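# Wake me when it can fold a jacket

My brother-in-law sent me another article promising that home robots are almost ready.

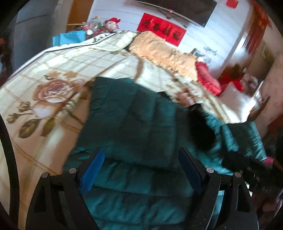
He sends one every January and a few in between, and I read them all, because I hate laundry more than he does. This one quoted a founder who says his machine has practiced on 3000 garments. Fine. My mother has folded more than that and she still fights with anything puffy.

Towels I'll believe. A towel is a rectangle and it stays one. A quilted jacket is another matter - you squeeze one end and the air goes to the other, the sleeves hide underneath, and on a soft bed there's no hard edge to push against. Two fingers can pinch it. I'd like to see them flatten it, tuck the arms in and put it away without me standing there.

Mekdes Teshome, who used to work with me at Ballero, thinks I'm being unfair. She says the hands are good enough now and the rest is practice. Maybe. But the videos are always one shirt, on a bare table, sped up.

My test is simple: 30 items, straight out of my dryer, on my bed, with the usual pile of pillows in the way. I'd pay 500 dollars tomorrow for a machine that passed. The one in the article costs a lot more and does T-shirts.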